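Review: Ullari Two-Hand Gripper Set, with the Halás practice guide
By Areeba Paracha
21 May 2022

The Ullari is a pair of hand-held grippers for recording how people do simple jobs, so a robot can be taught from them. It ships with a printed guide to good practice, written by Halás. I used the set for 18 days and cared more about the guide, so most of this review is on that.

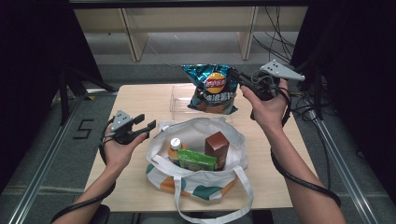 The guide's first rule is to fix the layout before anyone picks up a tool. Choose the goods, mark the work spot, and write down what goes where. We stuck a taped number on the carpet beside the table and used the same number in the log. The guide also says to use ordinary shopping, and a tote bag with a drink, snacks and a box in it covers hard and soft shapes well enough. It has less to say about cables. Ours run back along the forearms, and I would like a clear rule on tying them down.

Rule 5 deals with grip force on thin packaging. Close until the item holds, then stop.
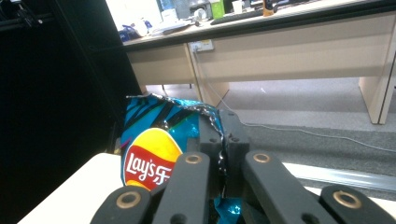 That is good advice, but the guide gives no way to check it. New users squeeze too hard, and the handles give little feedback. The rule on damaged goods is better: note the damage in the log, and decide before the session whether marked items stay in. Many teams skip that step and end up with records they can't compare.
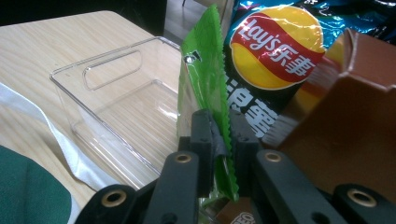

Green snack packet held upright between the fingers, clear bin to the left.

The page on finger care is short. Check the pads and pivots before each session and replace worn tape. I'd add a sign-off line to the log.

The tools are solid and the guide is worth following, though it needs a second edition. Sura's rival guide is longer and harder to use at the table.

Rating: good, with gaps.

Shares: 18 | Comments: 2

Čestmír Krajčí: We tie the cables at the elbow and the wrist. Works fine.

Milovan Radonjić: Does the guide cover left-handed users? Ours had nothing on it.

Contact | © 2022 Gutwood | Back to top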